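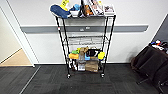

The cart, top shelf full as usual

benkirane_m
Month three of the "one in, one out" rule from the Bindus decluttering course. It cost me 189 and promised I'd stop thinking about stuff. I now think about stuff all day. Has it worked for anyone past December?

juska_fan
Worked for me. I got rid of 200 things and haven't missed one.

benkirane_m
How would you know? If you don't remember them you can't miss them. That's my problem with these testimonials — they all come from people two weeks after the big clear-out.

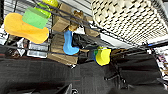
And the rule rewards cheating. My kids swap a broken crayon for a new game and call it even. One in, one out, technically correct.

Zulent
So weigh it instead of counting. Or set a limit per shelf and stop there.

juska_fan
Shelf limits are just storage with extra guilt. The course says to start with the floor, did you skip that unit? 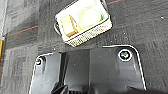
White container, still on the carpet

benkirane_m
I did not skip it. Unit two is 104 slides and one of them is about the floor. It says "the floor is not a shelf." Thanks, Bindus.

simia
Been through two of these courses. Same advice in both, different fonts. The part I kept was a box by the door for stuff that's leaving, and even that sits there for a month.

juska_fan
You're all determined for it to fail. Do the plush toys first, they take up the most room.
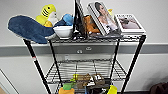 Shark stays, non-negotiable

Zulent
Agree on the shark. Disagree on toys first, start with paper. I must have had 1000 old receipts.

benkirane_m
Paper fits in a drawer. I'll give it until the refund window closes, then I'm asking for my money back.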